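3. Setting Up the Dehumidifier in a Work Room

This section is for the Wosteck dehumidifier, floor model, when it is used in a closed work room, a basement or a store room. For bedrooms please read section 4, as the fan settings are different there.

Before you start, leave the unit standing upright for two hours. If it was lying on its side during the transport, leave it overnight. The oil in the compressor needs this time to flow back.

3.1 Choosing the place

1. Put the unit on a hard and level floor. Thick carpet is not suitable.

2. Keep 10 inches of free space on every side, and more above it if there is a shelf. The warm air leaves from the top grille.

3. Close the windows and the doors of the room. A unit which works against an open window will never reach its set value.

Small metal parts, paper and glued joints all react to the air of the room, some sooner than others. Do not point the outlet directly at the place where you work. 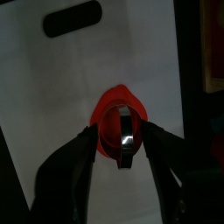 One owner wrote to us that this advice is too strict for a small room, and that his unit stands only a hand's width from the wall since last July without any trouble. We have answered him that the unit will work so, but the fan will run longer and the noise is higher. The distance given in step 2 stays our recommendation.

CAUTION: Do not use an extension cord or a multiple socket. Connect the unit directly to a grounded wall outlet.

3.2 Connecting the drain hose

You can use the unit with the water tank only. If the room is not visited every day, we advise the Fjeld drain hose, which is sold separately.

1. Switch the unit off and pull the plug.

2. Take out the water tank and empty it.

3. Remove the rubber cap at the rear. Keep it in the bag with the papers, you will need it again if you go back to the tank.

4. Push the hose on the outlet until it stops, then turn the collar to the right by hand. No tools, please — the collar is plastic and will crack.

5. Lay the hose so that it goes down all the way to the floor drain. It must not have a loop or a high point.

6. Put the tank back. The unit does not start without it, also when the hose is connected.

In a room with curtains or fabric walls, lead the hose along the floor in front of the fabric and fix it with the clips from the hose set. 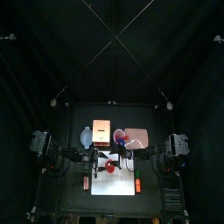

7. Put the plug back in, switch on, and look at the hose end again after one hour. In a cool room the first water can take longer to come.

3.3 Setting the humidity

The unit arrives with a set value of 57 percent. For most work rooms this is a good value and you do not need to change it.

To change it, press SET one time. The number blinks. Press the arrow keys until you see the value that you want, then wait. After a few seconds the number stops to blink and the value is stored.

Note: The display shows the humidity close to the unit, and not in the far corner of the room. If you want to know the value at the work table, place a separate hygrometer there. We have good experience with the Setar type, but any hygrometer will do. Give it half an hour before you read it.

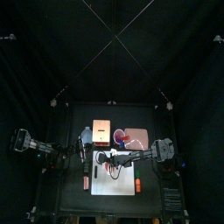

Fig. 3: Table with a light-colored wooden box.

Wood wants a slow change. If the room was very damp before, lower the set value in small steps over some 10 days. When the value falls too quickly, thin boards can bend and lids do not close well anymore.

3.4 Cleaning the filter

The filter lamp comes on after 1,000 hours of operation. In rooms with sawdust or textile dust, do not wait for the lamp.

1. Switch off and pull the plug.

2. Pull the filter frame up and out.

3. Vacuum it from the outside. If it is greasy, wash it in lukewarm water with a little dish soap.

4. Let it dry completely, not on a heater.

5. Put it back and hold RESET until the lamp goes out.

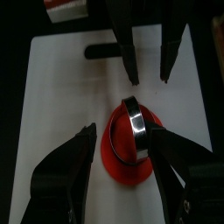
Wosteck Owner's Guide — Issue 2 — Page 57

CAUTION: Never run the unit without the filter, also not for a short time. Dust on the cooling fins is difficult to remove and this repair is not covered by the warranty.

If the filter is torn, order a new one from your Zarnano dealer. Please have the type number ready. You find it on the silver label behind the tank.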